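Preguntas frecuentes sobre desmontaje y revisión de estaciones de trabajo de segunda mano
Taller Mundovier – Soporte – Preguntas frecuentes

Estas son las consultas que más nos llegan de quienes compran un equipo reacondicionado o nos traen el suyo para ampliarlo. Si no encuentra la respuesta, escríbanos desde el formulario de contacto con el número de pedido a mano.
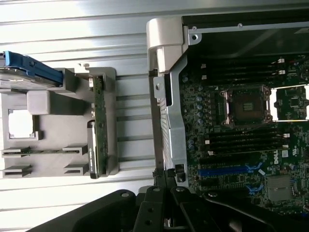
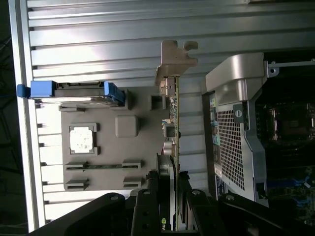
¿Dónde dejo las piezas mientras trabajo dentro del equipo?
En una superficie despejada, bien iluminada y donde nada ruede. En una torre grande hay que sacar a veces varias cosas antes de llegar a la placa base, y conviene ir dejándolas en el orden en que salieron. Las piezas de plástico gris se parecen mucho entre sí, así que busque una referencia fácil: en el soporte de discos, el tirador azul sirve para saber de un vistazo en qué posición estaba. Los tornillos, en un recipiente con tapa o en una bandeja con divisiones. No los mezcle: hay longitudes distintas y un tornillo largo en el sitio de uno corto puede dañar la placa.

¿Qué herramientas necesito?
Un destornillador Phillips del número 2 y otro del 1, pinzas de plástico, una pulsera antiestática, alcohol isopropílico y un paño que no suelte pelusa. Algunos modelos llevan tornillos Torx T15 en la fuente o en el disipador. El kit Hokell que vendemos en la tienda trae todo menos el alcohol, que por normativa de transporte no enviamos.

¿Tengo que desconectar algo antes de abrir la tapa?
Sí. Apague el equipo desde el sistema, quite el cable de corriente y mantenga pulsado el botón de encendido durante diez segundos. Desconecte también los monitores y la red. Suspender el equipo no basta, porque la placa sigue recibiendo tensión.

¿Cómo saco un disco de su bahía?
Tire de la palanca del soporte hasta el tope y después deslice el conjunto hacia fuera, recto. Si nota resistencia, vuelva a empujar y repita. Forzar en diagonal dobla las guías y puede dañar el conector de la placa trasera. Una vez fuera, cójalo por los laterales y no toque el circuito de la parte inferior.

¿Puedo montar un disco de 2,5 pulgadas en un soporte de 3,5?
En la mayoría de los equipos que servimos, sí, con un adaptador. El de Staltton encaja sin tornillos adicionales en los soportes con tirador. Indique el modelo exacto de su torre al hacer el pedido, ya que las guías cambian de una generación a otra aunque por fuera parezcan iguales.

¿Cómo retiro la tarjeta gráfica?
Quite primero el cable de alimentación de la tarjeta, si lo lleva. Luego suelte el tornillo o el cierre del soporte metálico trasero y abra la pestaña que hay al final de la ranura. Con eso liberado, levante la tarjeta por los dos extremos a la vez. En las tarjetas largas la pestaña queda muy escondida – use la punta de un objeto de plástico, nunca un destornillador.

¿Para qué sirve el conducto de plástico que cubre parte del interior?
Dirige el aire de los ventiladores hacia los procesadores y la memoria. Hay clientes que lo dejan fuera porque les estorba al ampliar la RAM y semanas más tarde nos escriben por apagados repentinos. Debe volver a su sitio siempre. Casi todos entran a presión y solo encajan en una posición.

Mi placa tiene dos zócalos de procesador. ¿Puedo usar solo uno?
Sí, pero tiene que ser el principal, que suele estar marcado en la placa como CPU0 o CPU1 según el fabricante. Con un solo procesador quedarán sin servicio algunos bancos de memoria y, en muchos modelos, una o dos ranuras de expansión. Consulte el manual antes de repartir los módulos.

¿Qué hago con un zócalo vacío?
Poner la tapa protectora. Si no la conserva, pídanosla: la enviamos sin cargo con cualquier otro pedido. En los zócalos de tipo LGA los contactos son muy finos y se doblan con el roce de un dedo o de un paño. No intente limpiarlos con alcohol ni soplar sobre ellos. Si ya hay contactos doblados, no instale el procesador y tráiganos la placa para valorarla.

¿Cada cuánto hay que cambiar la pasta térmica?
Cada vez que se levante el disipador, sin excepción. Si el equipo no se abre, con revisarla cada tres años es suficiente. Retire la pasta antigua con alcohol isopropílico y ponga una cantidad pequeña en el centro. En procesadores grandes de servidor preferimos una cruz fina que llegue cerca de las esquinas.

¿Puedo limpiar el polvo con una aspiradora?
No se lo recomendamos, por la electricidad estática. Utilice aire comprimido en ráfagas cortas y sujete las aspas de los ventiladores para que no giren. El polvo pegado en las rejillas sale bien con una brocha suave y seca.

He montado todo y el equipo no arranca. ¿Qué reviso?
Empiece por los módulos de memoria: sáquelos y vuelva a colocarlos hasta oír el clic. Compruebe después el cable de alimentación del procesador, el de la gráfica y que la tapa lateral esté bien cerrada. Muchas torres profesionales llevan un sensor de apertura y avisan en pantalla, o no llegan a encender, cuando la tapa no asienta. Anote también los pitidos o el color de la luz frontal, nos ahorra bastante tiempo.

¿Pierdo la garantía por abrir el equipo?
En los equipos vendidos por Mundovier, no. Puede ampliar memoria, discos y tarjetas por su cuenta. Quedan fuera los daños por golpes, líquidos y contactos doblados en el zócalo.

¿Cuánto cuesta la revisión en taller?
La revisión básica son 86 euros e incluye limpieza interior, pasta térmica y prueba de discos. El importe se descuenta si después encarga una reparación de más de 200 euros. El presupuesto se envía por correo y no se toca nada sin su aprobación.

¿Dónde entrego el equipo?
En el mostrador de Zúñiga, de lunes a viernes hasta las 18:30. El sábado solo se recogen equipos ya reparados. Si lo envía por mensajería, saque antes las tarjetas de expansión pesadas y embálelas aparte – es la causa más común de ranuras rotas durante el transporte.

¿Borran los datos de los discos usados?
Los discos que se quedan en el taller se borran y se entrega un justificante. Si prefiere conservarlos, dígalo al dejar el equipo y se los devolvemos en una bolsa antiestática junto con sus soportes.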